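Shop safety checklist, gripper arm build, with comments
Brultville shared workshop, bench at the back wall
Checked 28/07/2023

Read the comments as well as the marks. A pass here means the item did what it should while I stood there. It doesn't mean I'd leave the arm running and go get lunch.

1. POWER

1.1 Emergency stop within reach of the operator
Pass. It was a fail last time. The button is now on the front rail where a left-handed person can hit it too.

1.2 Emergency stop cuts motor power
Pass, after an argument. The Groser controller has a software stop, and the build notes treat that as the same thing. A software stop asks the program to please quit. Item passed only on the wired button.

1.3 Supply fused
Pass. Fuse rating written on the lid in marker. Would like a proper label.

1.4 Arm stays still when power returns
FAIL. Came back on and went looking for its home position with the gripper leading. Needs a relay that has to be reset by hand. Do not sign this off on a promise.

2. MOUNTING

2.1 Base bolted to bench
Pass. Two of the washers are too small for the holes. Swap them.

2.2 Bench does not rock
Pass with full load at slow speed. Not tested fast, and I don't want it tested fast until 1.4 is fixed.

2.3 Cables tied back from moving joints
Partly. Wrist cable is fine. The elbow cable rubs on the cover when the arm folds all the way in. It has started to polish the plastic.

3. GRIPPER

3.1 Finger joints free of play
Pass for now. Pins checked by hand. Check again every 30 hours of running. The Drutent kit sheet says 600 hours for the same pins and gives no reason for it, so I'm ignoring that.

3.2 Pinch points marked
FAIL. Both finger linkages close up on themselves behind the tips. Everybody watches the tips. Your fingers are more likely to end up in the links, and there is no tape or paint on them.

3.3 Grip force limited
Not proven. The limit is a number typed into a settings file. I asked for it to be measured with the spring scale in the drawer and was shown a graph.

3.4 Holds test object on loss of power
Not tested. See 1.4.

3.5 Test objects suitable
Comment only. Odd shapes are fine for trying out grasps, and thin legs and toes will teach you more than another wood block would. Keep anything brittle off the real arm until 3.3 is settled. Eye protection on for everyone at the bench, visitors too.

4. SIMULATION RESULTS OFFERED AS EVIDENCE

4.1 Are the simulated runs accepted in place of bench tests?
No. I was told there were 369 good grasps in the simulator. I believe it. I also asked how friction was set and heard "default." Whose default, and for what surface? No written answer so far.

4.2 Are simulated runs useful before a bench test?
Yes, for checking that a pose can be reached and that the arm won't drive itself through the bench. Please keep doing them. Just don't bring them to me under section 3.

4.3 Model matches the built gripper
Partly. The finger covers were reprinted thicker after the model was drawn. Measure the real ones and update the file.

5. PEOPLE AND AREA

5.1 Floor line marked at full reach
Pass. The line is worn by the drill press. Repaint in August when the floor gets cleaned.

5.2 Two people present for powered tests
Pass on the day. The log has more than 7 sessions with one set of initials, so I doubt this is being followed.

5.3 Loose sleeves, lanyards, long hair
Pass. Sign is up. It hangs behind the open door, so move it.

5.4 Extinguisher in date and reachable
Pass.

6. PAPERWORK

6.1 Risk sheet matches the machine
FAIL. The sheet was copied over from the Henare router table and still talks about dust bags. Write one for the arm.

6.2 Settings file backed up with a date
Pass.

RESULT

Powered use at slow speed only, two people, gripper empty or holding soft foam. No fast moves and no demos for visitors until 1.4, 3.2 and 6.1 are cleared and 3.3 has been measured with an instrument. Leave this sheet clipped to the rail and write under the comments. Please don't tick over them.
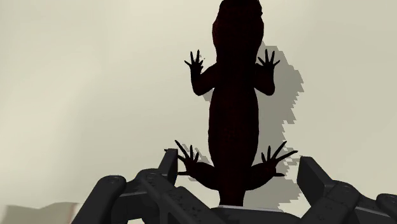
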